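Course Handouts > Children's Collections > Unit 2: Display and Shelving

Unit 2 Handout – Face-Out Display of Picture Books
Instructor: Etenesh Feyisa
Sep 18, 2013

Reading before class: the Gudeta chapter on browsing, pages 14 to 38. Bring your shelf notes from August if you were in the summer section.

1. Why face-out

Children who can't read yet choose by cover. A spine tells them very little. In a reading corner you won't have room to turn every book to the front, so the job is to pick a few, stand them well, and change them often. The Drametti branch room has a stock of 198 picture books and shows fewer than ten face-out at any time.

2. Sorting the pile

Start flat. Lay the books on the table with covers up and look at them together before you stand any of them. Look at:

- background color (dark, white, mixed)
- how big the title lettering is
- whether there is one main picture or many small ones
- shine on the cover
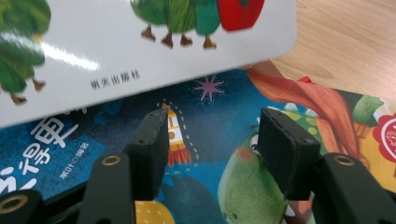
Fig. 1. Glossy white cover over a blue night-sky cover with a rocket.

A white cover and a deep blue one set each other off, so they go side by side. Two dark covers together tend to read as one block from across the room. Glossy covers pick up glare. Check them from a child's height, then change the angle of the stand if the title washes out.

Books in other languages are sorted the same way. If you don't read the language, ask someone who does which way up the title runs and what it says, and write it on the record card. Do not guess from the pictures.

3. Stands

We use clear acrylic. It doesn't compete with the cover and it wipes clean. The Plomis list has two depths. Use the deeper one for large books, which lean back more and need the support.
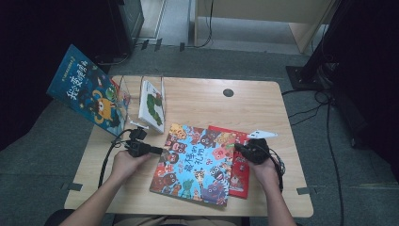 Small books can go in a small holder next to a large one, but leave a gap of a hand's width. Keep the heavy books away from the edge of the table. Busy covers, the kind packed with little characters, do better low down where a child can get close to them – they lose a lot from a distance.

4. Handling

Hold a board or hardcover book by both faces, near the middle of the edge, and lower it straight down. Don't drag the bottom corners along the stand. Check corners for splitting each time you change the display. Anything with a loose hinge goes to the Flivetness box for repair and does not go back out that day.
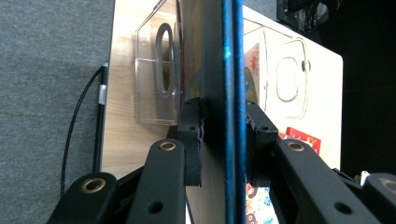 When you take a display down, remove the books first and the stands second. Stack books flat with the largest at the bottom. Stands are stored upright, never nested, as they scratch.

5. For next time

Set up a display of your own with two stands and at least one book lying flat. Make a sketch and write a half page on what you put where. Hand it to Ayana Tamiru at the start of class. Late sketches lose a point.

Questions about this unit: see Etenesh Feyisa after class | Back to top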